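The great shirt cull (and what came after)

I have been meaning to write about shirts for ages. I know, I know, thrilling stuff. But the post I did on sock drawers is still the most read thing on this blog, with 2,067 views at the last look, so clearly there are plenty of you out there who like reading about other people's laundry. You are my people and I'm glad you came back!

So. Shirts. When I moved into the flat in Odammont I had one wardrobe, and it was the sort that comes with the place and smells faintly of someone else's mothballs. I put everything in it. Work shirts, painting shirts, the shirt I wore to a wedding in a heatwave and never forgave, two fleeces, a dressing gown, a bag of bags. The doors stopped closing properly in the first winter. By the second winter I had taken to leaning a chair against them.

One wet morning in September I took the lot out and put it on the bed. I do recommend this if you want to feel bad about yourself before breakfast. There were 41 shirts. Forty-one! I live alone and I wear the same five. I made a pot of tea, had a bit of a sulk, and then got on with it.

I tried doing it the way the books tell you to, where you hold each thing up and ask how it makes you feel. I got through four shirts like that. They made me feel like a person holding a shirt. So I gave up and used my own system, which is to put it on, do up the top button, and reach for something on a high shelf. If it comes untucked, pulls across the back or makes a noise, out it goes. I was hot and cross by the end but it's a very quick way of finding out which ones you've been lying to yourself about.

The heatwave wedding shirt went first. Then all the ones with collars that had gone soft and a bit grubby along the fold, no matter how many times I'd been at them with the bar soap. A lovely green one that I bought in Dradholm on holiday and have never once worn at home -- I looked at it for a long time, and then it went too. Holiday clothes are a trap. You buy them for a person who eats lunch outdoors.

What stayed was mostly dark. I hadn't planned it like that, it's just what I like wearing, and I do find it slightly comforting to see it all together. Navy, black, grey, a pale one for when I have to look as if I've slept. And the patterned ones, because I've decided I am a small pattern person. Big patterns wear me, small ones I can manage.

Then there was the question of where to put them. The wardrobe had to go (it took two goes and a hired van, and I have a scar on my thumb) and I didn't want another one. A wardrobe is a cupboard with the lights off. I forget what's in it and then I buy the same thing again. I'd seen hanging space out in the open in other people's places and always thought it looked like a shop, but with fewer shirts it seemed less mad. I had a look at a very smart rail from Cattaneo and then I looked at the price and shut the laptop. You can do a perfectly good job for a lot less, and I did.

A few things I've learned about having your clothes out in the room, in case you're thinking of it:

Hangers matter more than you'd expect. I had a mixture of wire ones from the dry cleaner and chunky ones that had wandered in from somewhere, and nothing hung at the same height. I swapped them all for one sort and it looked better straight away.

Dust is real. The shoulders get it first. If there's something you only wear twice a year, put it in a bag or put it in a drawer, or you'll be off to an interview with grey epaulettes.

Keep them out of strong sun. I had a black shirt go a sort of brown down one sleeve in my last place, only the one sleeve, and I wore it for months before I noticed. Dark things fade in stripes and you can't undo it.

Don't hang them damp, however tempting it is when you're tired and the airer is full. Mine dry on the airer first, with the window open a crack, and then they get hung up when they're properly done. Mostly. I'm not a saint.

The shirts share the room with my desk, so I'd worried it would all feel a bit like working in a cloakroom. It doesn't! The rough plaster pillar comes down between the clothes and the desk and does the job of a wall without taking any of the light. I used to hate that pillar. I've caught my elbow on it more times than I can say, and that stippled finish is no joke on bare skin. Now I'm rather fond of it. Clothes on one side, work on the other, and the plants up on the shelves where I'll remember to water them.
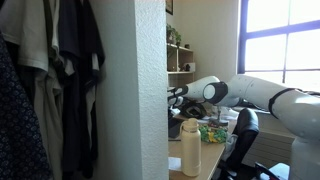 The shirt corner, with the desk side and my shelf plants behind.

I'm still fiddling with the order. At first I went light to dark, then by sleeve, then by how often I wear them, and at the moment it's whatever came off the airer last. The navy one with the little white pattern gets pulled out so often that there's hardly any point putting it away. I do wish I'd bought two of it.

The cube shelves are next on my list. They've turned into a place where things get put down for a minute and then live there for a year. I found an Ultel phone charger in one last week and I haven't owned a phone that fits it since I had a different haircut. There's a box in there too that I'm not ready to open.

Oh, and someone asked in the comments last time what I iron with. Whatever was in the sale, and as rarely as I can get away with. Give them a good snap when they come out of the machine and do the top button up on the hanger, and most of the creases sort themselves out by the morning. The pale one is the exception. The pale one creases if I look at it.

Next time: tea towels, and how many is too many. I have my theories. Let me know yours!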